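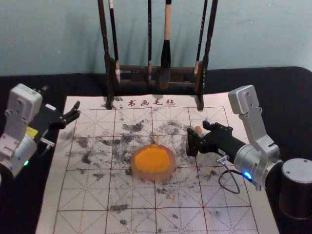 Re: [coterwood-arms] Right gripper letting go of the seal, fault 664

Dear all,

Thank you so much for the replies, both on the list and off it, and my apologies for going quiet. I had meant to write at the start of July and then the workshop at Gelbridge filled up with visitors, as it does, and I kept telling myself I would sit down once I had something solid to report. I have something fairly solid now, so please put the kettle on, I'm afraid it's a long one.

For anyone who missed the first message I've left it at the bottom in full. The short version is that our right arm dips a small seal into the cinnabar paste, carries it across and presses it, and that every so often the gripper goes slack for a moment on the way. Most times it closes again before anything falls. Twice the seal went over the felt and left a red trail that I have been trying to get out ever since (if anybody has a good method for cinnabar on wool, do please write to me!).

Shahab asked whether the fault came with a particular movement, and that was the question that got us going. I had been looking at the grip settings, as had most of the people who wrote in, and I spent two evenings turning the closing force up and down. At 100 per cent it still let go. I should have stopped there and thought a bit, but I carried on and tried a rougher pad on the fingers, then a different seal, and then went home in a bad mood.

What I did after Shahab's note was run the arm with the dish lifted out and a bit of wood in the fingers, logging everything, and leave it going through the afternoon. It made 357 passes before I stopped it. The fault showed up in a cluster, always on the return swing and always when the wrist had rolled towards the rack. With the wrist kept level it never came up at all. So I wrote a tiny script that did nothing but roll the wrist back and forth on the spot, and fault 664 turned up within a few minutes. I was very pleased with myself and there was no one in the building to tell.

The culprit is the gripper cable on the right arm. We have it hanging in a loop underneath, down to the felt, and when the wrist rolls the loop drags on the mat and pulls at the plug. The plug doesn't come out. It shifts just enough for the supply to dip, the gripper restarts, and during the restart the fingers are free. Line 1247 of the log has the supply dropping and the grip reading going to nothing in the same breath, and once you've seen it there you find it in all the others.

I rang Gwilliam, who supplied the grippers to us, and they were kind about it and are sending a cable with a right-angled plug and a proper clip. Until it comes the right arm is only to be run with someone standing by the stop button, and please don't leave a seal in the fingers while you go and fetch something. The paste is easily scraped up, but I'd hate to see one of the stone seals dropped.

The other thing I want to bring up is the brush rack, and here I know I shall sound like an old fusspot. It stands right at the back of the mat, behind the paste dish, and the arms work quite close in front of it. While I was chasing the fault I had the right arm restart in the middle of a swing – the arm itself, I mean, with the gripper – and it went back to its home position by the shortest way, passing a good deal nearer to the brushes than I liked. Nothing was touched. All the same, the rack has a good deal of carving on it, with the dragon's head on the end of the top bar and the fretwork down below, and a knock from an arm would do it no good whatever. The big brush hangs well down and would be the first to be caught.
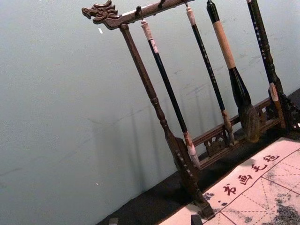
Can I just move the rack off the table while testing?

That is what I would do, and it's now written on the card by the controller. Take the brushes off their hooks first and lift the rack by its feet. When it goes back, run the arm slowly through its home movement once before you start any proper work.

I've also asked Orkeck, who look after the controller, whether the homing can be made to lift straight up before it travels sideways. They say it's a setting and that they will send me the page number. If any of you have already changed it on your own machines I would be very glad to hear how you got on, and whether it upset your saved positions. Ours took such a long time to teach that I'm nervous of touching them.

I'll write again when the new cable is fitted and I've repeated the wrist test. I'm going to use exactly the same script so that the two logs can be laid side by side, and I'm happy to send it to anyone who wants to try it on their own cable in the meantime.

With warm wishes to everyone, and particular thanks to Shahab,

Bench desk, Gelbridge

Shahab Azimi wrote:

Hello, and sorry to hear about the felt. Before you spend any more time on the force setting, could you tell us whether it happens during one particular movement? We had something that looked very similar, and we blamed the fingers for weeks. If you can note where the wrist is each time it lets go, that would help a lot. Also, how is your cable run?

Shahab

Bench desk, Gelbridge wrote:

Hello everyone, I wonder if any of you have met this one. We have two arms working either side of a calligraphy mat, and the right-hand one does the seal. Since we put the table back together it has begun to lose its grip now and then between the paste and the paper. The controller shows 664 and then carries on as if nothing had happened. The manual only says "gripper not ready". The left arm has been good as gold. I've cleaned the fingers and tightened what I could find to tighten. Any thoughts would be very welcome, however small.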